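Subject: Re: [packing-l] Telling people which way the label goes
From: Nandini Bangera
To: packing-l 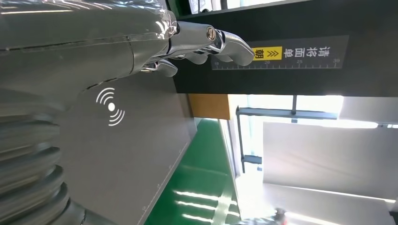
The sign in question, black chevrons and all. Turn your head to read it: 请将面单朝…

Lionel, I read your message twice and I'm still not sold. I'll go through it in order, with your text quoted so people who deleted it can follow along.

> Lionel Fleury wrote:
>
> After the July thread about misread labels I think we should stop
> arguing about scanners and copy what the big sorting benches do.
> They put a sign right at eye level that tells you which way the
> shipping label has to face, with the one word that matters in a
> yellow box and arrows next to it. They print a mark on the surface
> so you know where the parcel goes. They print a scale along the
> edge.
>
> We could do the same at every packing table for the cost of some
> vinyl. Prukix had 11 rejects out of 400 parcels in the last batch
> and I would bet every one of them was a label facing the wrong way.
> Put up the sign and you fix it for good.

Start with the sign, because that's the part I like. For those who don't read Chinese, the start of it says "please" and then "shipping label" and then "facing," and it's the "facing" that sits in the yellow box. The rest of the lettering is white on dark gray. I agree that this is a decent way to do it. If you only catch one thing out of the corner of your eye, you catch the yellow, and the yellow tells you that this is about direction.

But look at what got the highlight. It's the word "facing," and the direction itself has to come from whatever follows. If you put up an English version that says PLACE LABEL FACING in big letters and leave the UP to fend for itself, you've told people there's a rule and left them to guess what it is. I have worked at a table with a sign like that. It said THIS SIDE and had an arrow, and half of us thought the arrow meant the side of the parcel and the other half thought it meant the side of the table. So if we copy this, please let's not copy it word for word. Put the yellow on the direction.

Then the arrows. Two chevrons look great on a wall. On a packing table, which people stand at from both sides, an arrow pointing left for me points right for Aravind. Do we print two signs? Do we put tape on the floor so everyone stands on the same side? I would like somebody to say so before we order anything.

> The symbol on the panel is the same idea. It shows you the spot.

Does it? I see a dot with three curved lines on each side of it. To me that looks like the thing on a card reader, or the thing that says there's wireless nearby. It might mean "scan here." It might mean "tap your badge here." I don't know, and I don't think you do either, Lionel, unless you've used that bench and didn't mention it. If we stick a symbol like that on our tables, the first thing that happens is somebody holds a phone to it. A plain rectangle the size of our label, with LABEL HERE printed inside it, would do more for us and wouldn't need any explaining.

I'll also say that a matte gray surface is a good choice for going under parcels, and the white printing shows up well on it. Our tables are glossy and white and everything on them disappears. If you want to spend money, I'd spend it there before I spent it on signs.

> The scale along the edge means you never have to hunt for a tape
> measure.

I can see a line of white tick marks at the edge of the panel. I can't read any numbers next to them and I can't tell you what unit they're in, or whether they're meant for measuring parcels at all. Maybe they are. A ruler along the front edge of a table is a useful thing to have, and I've wanted one for years, but let's be clear that it has nothing to do with which way a label faces. You've put three different improvements in one envelope and asked us to vote on the envelope.

Also, where does a printed scale start? If zero isn't right at a stop of some kind, people will line the box up by eye and read off whatever's closest. Deepika tried a stick-on tape along her table last winter. It had started peeling at the end everybody drags boxes over, which was of course the zero end, and she was measuring from 6 and subtracting until she got sick of it.

Now the numbers.

> Prukix had 11 rejects out of 400 parcels

I asked Dagim Birhane, who keeps the reject sheet for Prukix, what was written next to those 11. His answer is below with his permission.

> > Dagim Birhane wrote:
> >
> > We only write down "label not read." We don't write why. I
> > remember 6 of them because I relabeled them myself: the label
> > was wrapped over the edge of the box, so the bars were bent.
> > They were facing the right way. The other ones I can't tell you.

So more than half of your sure bet is gone already, and what's left is a shrug. A label folded over a corner won't scan whichever way you turn the parcel. That's a problem of small boxes and big labels, and the fix is a smaller label or a bigger box. No sign about facing is going to help with it, unless the sign says KEEP IT FLAT, and I'd pay for that one.

I went back through my own orders too, for whatever that's worth. Bangera shipped 561 parcels in the same stretch, from a table with no sign of any kind, and we had no returns marked "label not read." I don't take that as proof that signs are useless. We use one size of mailer, it only has one flat side worth mentioning, and my sister and I have been doing it so long that we'd have to try hard to get it wrong. What it tells me is that the shape of the package matters a lot, and that comparing my table with the Prukix table doesn't get us very far in either direction.

What I would find convincing:

Prukix writes down a reason for each reject, even if it's just "facing," "bent," "smeared" or "other." One word in the margin.

They do that for the next 400 parcels with the tables as they are now.

Then the sign goes up on one table only. Urby has offered theirs, which sees the most mixed sizes, so it would be a fair test. Another 400 with the sign, same words in the margin.

If "facing" was a real share of the trouble and it drops, I'll help put up the vinyl myself and I'll say on this list that Lionel was right. If it was never a real share, we buy smaller labels.

Aravind asked me off-list whether it would hurt to just put the sign up now and do the counting later. A little, yes. People stop reading signs once there are too many of them. The Urby table already has one about tape, one about fragile stickers, one about not leaving cups near the printer, and one from Ella's old setup that refers to a shelf we don't have anymore. Anything new goes up next to those and gets the same amount of attention. If we do put one up, I'd want the shelf one down first.

One more thing on wording, since Lionel attached a draft that says KINDLY ENSURE SHIPPING LABEL IS ORIENTED FACE UP PRIOR TO PLACEMENT. The Chinese one manages to be polite and still gets to "facing" by its fifth character. Ours takes most of a line to reach the point. LABEL UP, PLEASE would fit in the same space at three times the size, and you could put UP in the yellow.

Lionel, can you tell us what the vinyl quote covers? Your message says "the cost of some vinyl" and the draft has the sign, the spot marker and the ruler on it, and I'd guess those are priced separately. I'd also like to know if the printer will do matte.

Dagim, are you willing to keep the margin notes, or should I ask someone else?

Nandini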